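Rirkach Two-Arm Table: Set-Up Guide for Sites
Section 6. Bringing the table into an ordinary working day

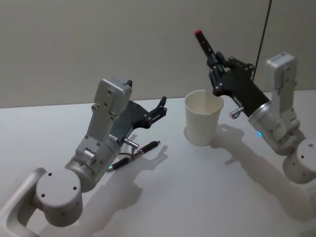
By the time you reach this section the arms will be bolted down and the power checked, so the heavy part is behind you. What remains is the gentler business of fitting the table in among people who already have a way of doing things. Please don't hurry it. At our Grandolow site, where the table sorts pens and markers into cups for the desk sets, the packing team took most of October to feel at home with it, and they were quite right to.

Before the first shift

1. Walk everyone through the job as it's done by hand, and let the people who do it do the talking. They know which caps work loose and which cups tip over, and you'll want all of that written down before you teach the arms anything.

2. Agree who looks after the table on each shift. We call this person the table lead. It ought to be someone from the packing team, and their other duties should be made lighter to match.

3. Clear the tabletop, then set out one cup and a pen or two. A full tray can wait until tomorrow.

Teaching a new item

4. Open Sivora on the bench screen and choose New Item. Type the name your team really uses for it, even if the stock list says something grander.

5. Set the speed to 2 and the grip to 11. Paper cups dent easily, so leave the grip alone until you've watched a good many go through.

6. Guide each arm by hand to the pick-up point and press Keep. Do the left arm first, then the right, and don't worry if it feels clumsy to begin with. It does for all of us!

7. Run the item slowly from start to finish. If you're happy, raise the speed one step at a time.

Note: Sivora will not go above 70 per cent speed while the bench gate is open. Please leave this setting as it is.

CAUTION: Keep hands, sleeves and lanyards off the tabletop while either arm is live. To straighten a fallen cup, press Pause, wait for the tone, and only then reach in.

What changes for your team

There will be less picking and more checking. Some people are glad of this and some miss the old rhythm, so we suggest swapping between the table and the hand bench at every break. Keep the hand bench, too, because you'll need it for short runs and odd sizes.

Any member of the team may pause the table at any time, and shouldn't be asked to make up the lost minutes afterwards. For retraining visits, ring the Rostami service desk and have your table number ready.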